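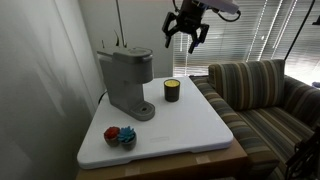 Section 4 - First use and weekly care

Applies to the Pudatus single-cup brewer, all colors. If yours came from the Gatstead outlet store, check the bag of small parts first. Some of those boxes were repacked and the drip tray clip goes missing.

Before you plug in

1. Pull off all tape and film. Check under the lid too, there is a strip in there people miss.
2. Set it on a flat, dry surface. Leave 4 inches clear behind it and nothing low overhead - steam goes up.
3. Wash the tank, drip tray and pod holder in warm soapy water. Rinse well. Not dishwasher safe, any of it.
4. Push the tank down till it clicks. No click, no water.

CAUTION: Wall outlet only. No extension cords, no power strips.

First rinse

1. Fill tank to MAX with cold water. No pod.
2. Big mug under the spout.
3. Close the lid, press and hold the brew button for 3 seconds. Light blinks.
4. Let it run through. Loud the first time. Normal.
5. Dump the mug. Do it 3 more times.

Water may smell a bit like plastic on the first run. If it still does after the last one, wash the tank agian and repeat.

Making a cup

1. Lid up, pod in, lid down. Press firmly, it pierces the pod on the way.
2. Pick small or large.
3. Press brew. Don't lift the lid until the light goes steady.
4. Toss the pod. Hot!

NOTE: Zapata refillable cups fit, but fill only to the line. Overfilled = grounds in your coffee and a clogged needle.

CAUTION: Needle is sharp. Top and bottom. Keep fingers out of the holder.

Every week

- Empty the drip tray. Sooner if the float shows.
- Wipe the spout with a damp cloth.
- Change the tank water even if you haven't used it.
- Clear the needle with the pin supplied. Unplug first.

Descaling

Light turns orange after around 22 tank refills. Hard water, don't wait for it.

1. Unplug, cool down, take the filter out of the tank.
2. One packet Flasoseck descaler, fill to MAX, stir.
3. Plug in, run half the tank, stop, wait 7 minutes.
4. Run the rest. Then two full tanks of plain water.
5. Filter back in. Hold brew to reset the light.

Do not use vinegar. Older copies of this guide (before August) said you could - ignore that, it ruins the seals.

Light still orange after reset: see Section 6, Lights and what they mean.

Revised Oct 26, 2023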